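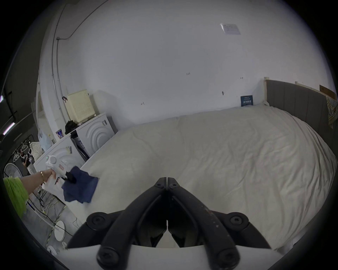 A wide bed with a cream cover and a grey upholstered headboard.

The old cats of McKinnon

When a cat is twelve years old, it becomes almost invisible to the people who visit a shelter. They walk to the kittens first, then to the young adults, and by the time they reach the last row of cages they have already made their choice. At the Jatamholm shelter in McKinnon the last row was, for a long time, the quietest place in the building.

The shelter has now a programme only for these animals. It is called Pruvia, and it works in a simple way. A household takes an old cat home and gives it an ordinary life, but the shelter remains the legal owner and pays the veterinary bills until the end. The household pays for food and litter. If the arrangement does not suit the cat or the people, the cat may come back, and no explanation is asked.

Since the programme began, 162 cats have left the last row under these conditions. Three of them came back. Two of those have since been placed again, and the third, a black female with a strong dislike of stairs, is living in the shelter's office and seems to be satisfied with it.

I visited in September, in the morning, when the cages are cleaned and the medicine is given. Most of the cats in Pruvia have something in their file: weak kidneys, an overactive thyroid, bad teeth. For many families these words are frightening mainly for their cost. One woman who has fostered for several years told me that she had wanted an old cat since her own one died, but she is retired and could not promise to pay for an operation. Now she does not have to promise it.

The money is always the difficult part. Clurkonex, a local firm that sells heating equipment, covers the blood tests. The rest comes from donations and from a second-hand shop behind the shelter, where I bought a teapot.

New households receive a visit first. The staff look at windows and balconies, and they ask where the cat would sleep. Then follows a trial of 21 days. In the first week many old cats stay under a bed and eat only at night, and the shelter asks people to leave them in peace. A low litter tray helps, and also a step or a box beside the sofa for stiff legs.

Families with small children are not refused, although the staff prefer to choose the cat for them. At present the longest waiting list is for pairs who must stay together.

Applications are taken at the front desk of the shelter, every afternoon until five.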